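Search news and stories
Enter keyword
Go

We use cookies to remember your settings and count visits. Accept all / Manage choices

PRESS RELEASE
For immediate release: 2020-12-21

Grestevia to publish "The One-Room Winter", a cheerful guide to living in a very small flat

STORKBRIDGE - I'm Ginette Maillard, and I've written a book! Grestevia is bringing it out in February, and they've very kindly let me do my own press release, so please forgive me if I go on a bit.

The One-Room Winter is for people who sleep, cook, work, eat and dry their washing in the same four walls. I did it myself for years in a bedsit over a bakery in Storkbridge, with a bed that folded down across the only cupboard. If I wanted a clean jumper after bedtime I had to get up, fold the bed away, find the jumper and start again. I loved that flat. I also swore at it most mornings.

The book grew out of my newsletter, Farina, which I named after the flour that came up through my floorboards. Last winter I asked readers to write in and tell me how they manage in a small place, expecting a handful of replies, and I got 1,135 letters and emails. Some were a single line. One ran to sixteen pages and came with a floor plan on squared paper (it's in the book, shrunk down, and it's a beauty). I read every one of them at the kitchen table, which by then was also my desk and my ironing board.

There are 16 chapters. The early ones deal with beds, heating and damp, and then we get on to cooking on two rings, having people round, working from home without going potty, and what to do with a bicycle. I've kept the jobs small enough to do on a wet afternoon, and where something needs a proper tradesperson I say so. The longest chapter is about laundry. I make no apology for that, it's the thing people wrote to me about most.

There's a whole chapter on sockets as well, because old bedsits never have one where you want it. It covers where to put the lamp, how to find the rating on an extension lead, why you shouldn't plug one lead into another, and why the heater should always go straight into the wall.

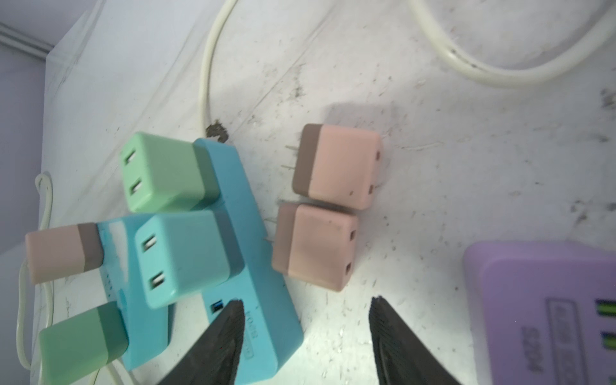
Plugs side by side on a blue power strip.

Oi-ling Lui did the drawings, and they are the best thing in it. She drew every room from the readers' own measurements, so if a sofa looks too big for the wall, that's because it is. My favourite is a studio with a bath behind the front door - she has put the owner's slippers in, and a cat that gets bigger as the chapter goes on.

My editor, Till Rathjen, took out a great many exclamation marks and put back a few when I sulked. I asked him for a quote for this release and he sent me the following.

"Ginette writes as if she's sitting on the end of your bed, and in some of these flats she would have had to," said Till Rathjen, editor at Grestevia. "I moved my own desk twice while we were working on the damp chapter."

Nives Grasso, who runs the Jurkum bookshop on the quay, is giving us the launch evening. I'll be reading the chapter on having six people to supper when you own four chairs, and Renzo Rizzi will be cooking the bean stew from page 100 on a camping stove so that everybody can have a taste. He has been told to keep the window open. Jurkum is a small shop and places are going to be limited, so please ask Nives to put your name down. The date will go up in her window and in Farina as soon as it's fixed.

The wall chapter is the one I enjoyed writing most. When the floor is full you have to go up, and you don't need much money to do it: hooks, a rail, a bit of shelving, baskets for the things that roll about. I'm fussy about the fixings, though. A reader wrote to me about a spice rack that came down in the middle of the night and I've never forgotten her account of the turmeric. So there are four pages on plugs for plasterboard, what to use on old brick, and how to fill the holes neatly before the landlord comes round.

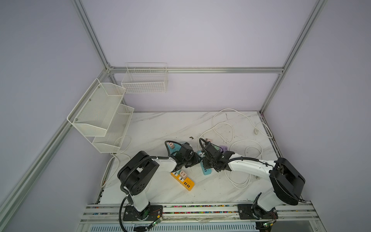
Is the book any use to people who rent and can't drill into the walls?

Most of it is. Every chapter finishes with a page for renters, using only free-standing furniture, tension rods and things that hang over a door, and the wall chapter has a sample letter for asking your landlord's permission.

The One-Room Winter will be in paperback from February, and Jurkum is taking orders over the counter now. If you'd like a review copy, or you want to print one of Oi-ling's drawings, write to the press desk at Grestevia and mention which pages you're after. I'm happy to do interviews by telephone in the mornings. Afternoons are tricky, my neighbour is learning the trombone and we share a wall.

ENDS

Press contact: Till Rathjen, Grestevia, Storkbridge
© Grestevia. All rights reserved. | Contact us | Back to top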